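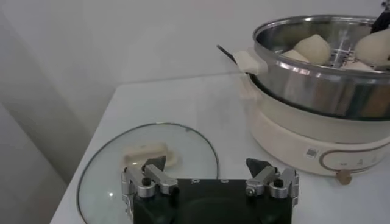
June, mill notebook, started 8:40 a.m.

Back to the Loletti mill question, and specifically the number on the sign. The sign at the Cirkon bridge says the spool mill "employed 800 hands at its height." The walking tour leaflet says the same. So does the school booklet, and so does our own panel text, which I'm embarrassed about, as we copied it off the leaflet. None of them gives a source. Four places saying a thing is one place saying it and three copying.

What we have on paper that bears on it:

The pay book, the one with the water-stained cover. It runs for a bit over a year and is complete except for two leaves torn out near the back. I went through every name this morning and took out repeats where the same name and the same rate turn up on a later page. That leaves 362 different names for the whole run of the book. That is everybody who drew pay at any time, including people who lasted one week. It can't be the number at work on a given day, which has to be lower.

The busiest single pay week comes to a good deal less than that. I haven't finished the weekly totals and I don't want to write down a number I'll have to cross out.

Possible ways to save the 800:

1. The pay book isn't from the best years. Fair. It has no year on it, only months, and I've dated it by the mention of the new penstock. If the penstock is the second one and not the first, the book moves later, to when the mill was already shrinking. I don't think so, but my only argument is the handwriting, which matches the early letters, and I don't trust myself on handwriting.

2. The 800 counts the woods crews. Birch had to be cut and hauled in, and the company letters talk about "our men on the upper lots." They were paid by contractors, though, and wouldn't be in this book. Somebody who wanted a large number could have added them in. Would they get you to more than double? Seems like a lot of men for birch.

3. It's a spindle count, or a count of something else that turned into people along the way. I like this one best, which is a reason to be careful with it. The insurance plan marks the number of lathes on each floor and I should just add them up.

4. Somebody made it up for the anniversary dinner.

The building is another problem. I paced the main floor again last month and the long wall is 200 feet on the plan, which fits my pacing near enough. Two floors plus the attic, and half the lower floor was taken up with drying racks and the wheel pit. Put 800 people in there with belts running and you could not have swung a broom. Even with the finishing shed and the box shop it doesn't work for me. A colleague's margin note on the last draft says "two shifts?" OK, but there is nothing about a night shift anywhere in the letters, and the lamp oil bills are small. I checked those first because I thought they would prove the opposite.

10:15

Went through the Shojaei papers, box with the loose bills. These came to us described as "the complete business records of the mill." They are not that. They're what was left in one desk, as far as I can tell, and most of it has to do with the store. Flour, nails, lamp chimneys, a long quarrel by letter over a stove that arrived with a cracked door. The quarrel goes on for eleven letters and I have now read all of them. The mill comes in sideways, when store debts are taken out of wages.

One useful thing. Bill no. 2419 is for "repairs to tail race and replacing of planks, after the water." No wages split out, just a lump sum. The bill before it is for lime and the one after it for rope. If the bills were numbered in order as they came in, which I'd guess but can't show, the repair falls between the spring flood and the haying. That would put the flood damage a good deal smaller than the story has it. The story says the mill stood idle for a year. Nobody pays for tail race planks and then lets the mill sit until the next spring. Or they might, if the money ran out. Still, the store went right on taking debts out of wages all through that summer, and you can't take debts out of wages if there aren't any.

So the "year of silence" on panel 3 is in trouble too. I'd change it to "the mill was stopped by the flood" and leave off how long.

Note on the numbering: there are gaps. I had been assuming gaps mean lost bills. They might mean spoiled forms, or that two people were numbering from two pads. The ink is different on some of the higher ones. Don't build on this.

11:30

Pririco. The accepted version is that Pririco bought the mill, ran it into the ground and shut it so as to get the water rights. It's a good story and everyone over a certain age in Cirkon tells it, with feeling. I've now looked at the deed copy and what Pririco bought at first was the dam, the flowage and a strip along the bank. The mill building isn't in it. There's a separate lease back to the spool company for power, and the rent is low. I read it twice to see if I'd missed a page.

That doesn't let Pririco off. A lease can be ended, and a company that owns the water owns the mill in every way that counts. But "bought the mill and closed it" isn't what the paper says. Between the deed and the closing there are several years for which we've got next to nothing, and people have filled them in with what they already thought of Pririco. Me too, in the first draft.

Other things that could close a spool mill in those years, none of them needing a villain: birch getting farther off every winter, customers going over to other kinds of spools, freight rates, the roof. The roof comes up in the letters constantly. I'd like to see a price list from before and after. We've got one, undated, with the corner gone where a date would be. Of course.

1:20 p.m.

After lunch did the lathe count off the insurance plan. Not good enough to use. The ground floor is clear. The upper floor has a pasted correction slip over the part I need, and I am not lifting it with a kitchen knife whatever anyone says. Asked for it to be looked at under raking light first. The visible lathes come nowhere near 800, so idea 3 in its simple form is out unless there's something large under the slip. Spools per lathe per hour? Boxes a week? It could be boxes. I'm guessing now and should stop.

Also measured the turned blanks from the wheel pit dig. Three sizes, with enough wobble inside each size that I wouldn't swear to three. The tray label says "thread spools, Loletti." Two of the blanks look to me like drawer pulls. The wood is light and close-grained and could be birch, but the label says birch as if someone had checked, and there is no record of a check. Changed the label to "turned blanks, wood not identified." It looks worse and I can stand behind it.

The iron piece listed as "governor part" is still listed as that. It might be off a governor. It might be off a hay rake. Put a query slip in the tray.

2:50 p.m.

Panel text, as it stands, for whoever picks this up:

Panel 1. Take out "800 hands." Put in "A pay book that survives from the mill lists 362 people over a little more than a year." It's duller, and somebody will write in to complain that we've shrunk the town. Keep the page counts handy for when that happens.

Panel 2. No change, except "the finest spools in the state" should go. That comes from the company's own letterhead.

Panel 3. Flood wording as above. Don't use the bill number on the panel, just keep it in the file.

Panel 4. Pririco bought the dam and the land along the bank and leased power back to the mill. Say the mill closed later and stop there. I know this one will be argued over. If anyone has a paper showing the building changed hands I'd be glad to see it, and I mean the paper, not an uncle.

Panel 5. The photograph captioned "mill crew at the gate" has a gate in it that isn't on either plan. Could be the box shop yard. Could be a different mill. Caption to read "workers, place not certain" until somebody matches the stonework.

Still to do: weekly totals for the pay book, with a second person counting from scratch and not looking at mine. Raking light on the slip. Find out where the leaflet got its number, starting with the anniversary dinner program if there's a copy left. Look at the penstock letters again, early ones first, and write down what would make me move the date before I open them.

Pay book is back in the flat box, second shelf. The two stubs where the leaves were torn out have writing on the inner edge, a few letters on each line. Have a look with the good lens before it goes out for copying.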